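The taxi thing in Vestov

I had read about the broken meter routine before I ever went to Vestov, and I still fell for a version of it. I'm writing it down because the version I got was a little different from the one in the guidebooks.

I came in on the late train from Stestovness with one bag and a phone at nine percent. There are two exits from the station. The main one lets you out at the official rank, where the cars are white and have a number on the door. The side one is closer to the platforms and lets you out on a small street with a bakery and a row of parked cars. I took the side one. A man in a gray jacket asked if I needed a taxi, I said yes, and he took me to a car with a roof light on it. The roof light was the sort that sticks on with a magnet, but I only noticed that when I got out.

The meter worked. That was what got me. I had been told to watch for a driver who says the meter is broken and names a price at the end. This one switched it on, pointed at it, and even tapped it so I would look. It started at the right number. I relaxed and looked out the window.

When we got to my street the meter said 1,133. The ride should have cost 200, which I knew because I had asked the guesthouse by email before I left. I said so. He said that was the day rate, and showed me a laminated card with a night rate, a luggage rate and a station rate. The card looked good. It had a city crest on it and everything. We argued for a few minutes, and then a second man came over from across the street and stood by the trunk, where my bag was. He didn't say anything. He just stood there with his hand on the lid.

I paid it. I gave him two bills of a thousand, and he handed one back and said it was a five hundred. I am fairly sure it wasn't, but it was dark and I was tired, so I can't swear to it. By the time I had my bag on the sidewalk I was down 2,259 in total, counting the swap and a "trunk fee" that I agreed to just to get the lid open.

The woman at the guesthouse desk was not surprised. She said the meters in those cars have a button under the dash, and each press makes the number run faster for a while. She also said a real driver has to print a receipt if you ask, and that asking for one before you get in will usually make the other kind lose interest. I tried that on the way back to the station at the end of my stay. The first driver I asked shrugged and drove off. The second one said sure. The ride was 200.
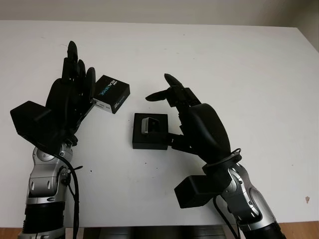
Hefin Hughes wrote to me after I mentioned all this in a short post on 30th May, and said the same crew had been working that side street since at least October. He paid 3,894 for a ride to the harbor, with the same laminated card and the same silent man at the other end. He went to the police the next morning and got a form, and the officer told him that without a plate number there was nothing to look up.

So get the plate number. I didn't. I now take a picture of the back of the car before I put my bag in it, and I do it openly. If the driver minds, I walk away.

A few other things I do now. I keep the bag on the seat next to me, even if the driver wants it in the trunk. It takes up room and some drivers grumble, but I can get out whenever I like. I carry small bills in a separate pocket and say the amount out loud as I hand each one over. And I follow the ride on my phone, which means showing up with more than nine percent battery.

I don't hold it against the town. Vestov is cheap, the food is good and people were kind to me every day after that first night. I've had worse from a parking lot in Tunstall, and a man in Prillamthorpe once charged me for a boat trip that didn't have a boat. If you go, use the main exit and walk past the ticket windows to the white cars. There is usually a line, and it moves pretty fast.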